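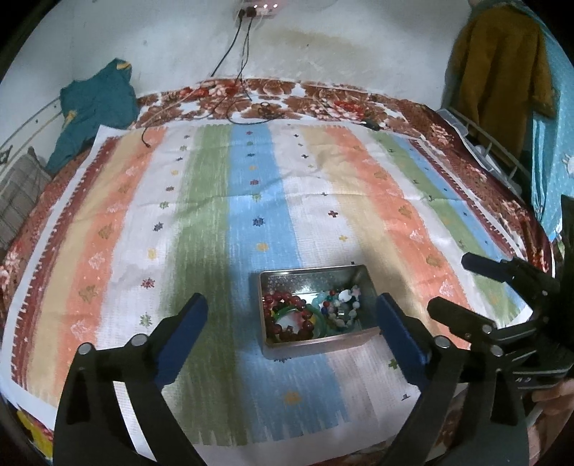 Suleiman Nnaji puts new pads on the gripper fingers every 90 hours of use, and he says the whole job now takes 4 minutes. Lastgate, September 29 update: Cisisska has published its full care routine for the Etus hand-held gripper, free to all! It covers pads, finger screws and linkages – the small stuff that keeps a grip even on things like a tin of beads. A printed version follows in November.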